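Crumbs, Marks and Wiping: A Study of White Table Surfaces in a Shared Student Kitchen

Project report, second year, Household and Facility Studies

1. Introduction

In our residence the kitchen is shared by four flats and it is used from early morning until late at night. The work surfaces are white. When we moved in, many of us thought that white was a bad choice, as it shows everything. Other residents said the opposite, that a white surface is good because people see the dirt and then they wipe it. My project tries to find out which opinion is closer to the daily reality.

The research question is: does a white surface in a shared kitchen get wiped more often than a dark one, and what kind of dirt stays on it after wiping?

2. Background

The kitchen was furnished by the company Clovico, which also supplied the dark surface near the window. Both surfaces are matt. The course book for our module says that matt surfaces hide reflections but can hold fine dirt longer than glossy ones. I could not find a study about student kitchens, so I used the method from our practical class and made it simpler.

3. Method

The observation took place in November and lasted 4 weeks. A paper form was fixed to the wall beside each surface. Every resident who wiped a surface was asked to put one stroke on the form and to write a letter for the reason: F for food, L for liquid, H for habit. The forms were changed every Friday in the evening.

For the cleaning itself two products were available. The first was a cotton cloth of the brand Otik, washed at 60 degrees. The second was a sponge cloth from Pisum, which was rinsed under the tap and changed each week. The cleaning liquid was the same for both, diluted in a bottle of 500 ml.

After wiping I looked at the surface from a low angle, with the ceiling light on, and wrote down what remained. I used only three words for this: crumbs, streaks, stains. At the beginning I had more words, but I noticed that I was not using them in the same way every day.

4. Results

In total the forms show 348 wipings for the two surfaces together. The white surface received nearly two thirds of them. The letter F was the most common on both forms. The letter H was written more often for the white surface, and this was a surprise for me, because I expected habit to be equal.

Crumbs were the dirt which remained most often, on both surfaces. Stains were rare and came mostly from tea. Streaks were noted more often after the sponge cloth than after the cotton cloth, but the difference was small and it disappeared in the last week. 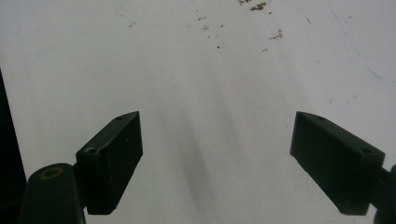
Streaks are the most difficult of the three words to use, and two people can disagree about them. On a matt white surface they do not shine, they only look a little greyer than the area next to them. Small loose dirt is easier to recognise. In the photograph the faint streaks are present together with scattered debris and soft shadows, and a quick look can confuse one with the other. For this reason I changed my rule in the second week: I moved my head to both sides before I wrote the word, and if the mark moved with me, I counted it as shadow.

5. Discussion

The results support the second opinion, but only partly. The white surface was wiped more, but it is also closer to the cooker, and people prepare more food there. It was not possible to exchange the two surfaces, so I cannot separate colour from position. Some residents also told me that they forgot the form when they were in a hurry.

The Belhaj scale, which we learned in class for judging cleanliness by eye, has five levels. I found it too detailed for one person working alone. With two observers it would be more useful.

6. Further work

I would like to repeat the observation with the cotton cloth only, and to record the time of day. The forms from this project are kept in the department folder and can be used by the next group.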